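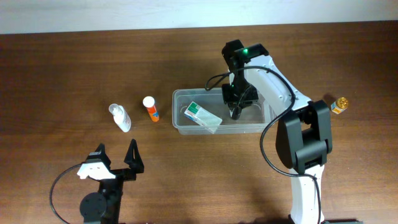
Celeste Echeverría

Figure 2. A small carton in a clear, low-walled container on a wooden tabletop.

4. Open containers and the habit of putting things "just for now"

Of everything we learned from the household diaries, the part I most enjoyed writing up concerns the open container. Cupboards and drawers have a rich literature of their own. The tray, the tub and the shallow box on the table have been treated mostly as clutter, and I think this undersells them badly. They are where a household does its short-term remembering, and our diarists wrote about them with a warmth (and sometimes an irritation!) that we rarely saw in their entries on closets.

The diaries came from 17 households in the Kavanagh district, each keeping a notebook through February. People were asked to write a line whenever they put something down in a place they did not consider its proper home. We expected short, dutiful notes. What came back was almost 900 entries, many of them running to a paragraph, with arguments between family members carried on in the margins in different inks.

4.1 What the container is for

Two uses came up again and again. In the first, the container holds things on their way somewhere else: a letter to be mailed, a part to be matched at the hardware store, a small box that has to go back. In the second, it holds things whose home has never been settled. The diarists themselves drew this line, well before we did. One father called the first group "travelers" and the second "lodgers," and his words were so handy that Heidrun Wyss and I used them as working codes for the whole set.

Travelers tend to be put where they will be seen. A low-walled container of the kind in Figure 2 suits them well, and see-through sides came up in the entries with real affection. "I can see it from the sink" is a typical remark. Lodgers are a different matter. They collect under the travelers, and several diarists admitted that they only met them again when looking for something else.

This is where the coding became exciting. We had assumed that an item would be either one or the other, fixed at the moment it was set down. The entries show movement. A traveler that misses its trip becomes a lodger, often within days, and the writing changes with it. The verb goes first. "Need to return this" turns into "still here," and then the item drops out of the diary altogether, although we know from the closing interviews that in many cases it was sitting in the same spot.

4.2 Who may empty it

The second theme is permission. Fermín Zapata, who coded the margin arguments, found that very few of them were about mess as such. They were about somebody clearing the container without asking. A closed drawer seemed to belong to one person, and its contents were left alone. An open container on a shared table belonged to everyone, which in practice meant that anyone could add to it and hardly anyone felt free to take things out.

Some households had solved this beautifully. One family emptied theirs before dinner, out loud, holding up each item until someone claimed it. The mother reckoned it took 20 minutes the first evening and next to no time after that. Another gave each child a separate dish, and the diary from that home is the only one with no margin quarrels at all. I would love to know whether the dishes produced the peace or whether a peaceful family was simply more likely to buy dishes. Our material cannot say.

4.3 Limits of the diary entries

People write down what they notice, and the lodgers are by their nature the things that go unnoticed. The entries therefore lean toward travelers. We tried to correct for this in the closing interviews by asking each diarist to go through one container with us, item by item, and those conversations are taken up in Section 5. Shared student housing is missing too. A reader of an early draft, Vsevolod Zakharchenko, suggested that the rules about permission may look very different there, and I suspect he is right.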